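Library roof repairs pushed back to March

Readers at the Sustier Road library will have to put up with buckets and closed shelves for a while longer after the roof job was delayed again.

Work on the flat section over the childrens' room was meant to be finished before Christmas. Builders Dedico now say March at the earliest. Problem is the old felt. Once the first strips came up they found rot in the boards below, and that wasn't in the price.

"We opened it up and it was worse than the survey said," said site manager Shinji Matsuda. "You can't lay new on top of that. It has to come out."

The children's room stays shut. Picture books and the under-fives' section have moved to the front, next to the newspapers. Story time is still on, 10.30am, but in the upstairs meeting room and limited to 30 places. Book at the desk or by phone. No lift at present, so prams to be left in the lobby.

In all 412 books have been written off through damp, most of them from the local history bay. A set of parish maps was saved and is drying out at the county record office.

Branch manager Agnese Baranauskienė said staff were fed up but coping. "People have been very patient. We've had a few grumbles about the noise, mostly from the quiet study table, and I can't blame them."

A petition asking the council to pay for the whole roof to be done in one go, instead of in patches, had 1581 names on it by yesterday teatime. It goes to the full council next month. The council says it will look at the cost of both.

Colour tiles and plain grey panels, side by side. 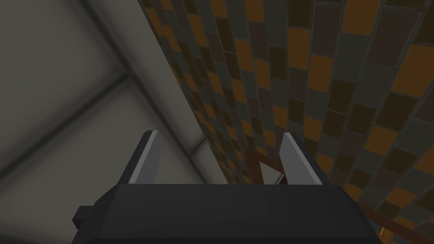

Opening hours during the works

Main desk and lending: 9.30am to 5pm. Closes at 2pm on Saturdays, as before.
Computers: four out of six in use, one hour each.
Local history: by appointment only.
Returns: use the box by the side gate, the front one is taped up.

Cafe Bite, in the foyer, is open as normal but not doing hot food untill the power is sorted. Fines on overdue loans are on hold till the room reopens.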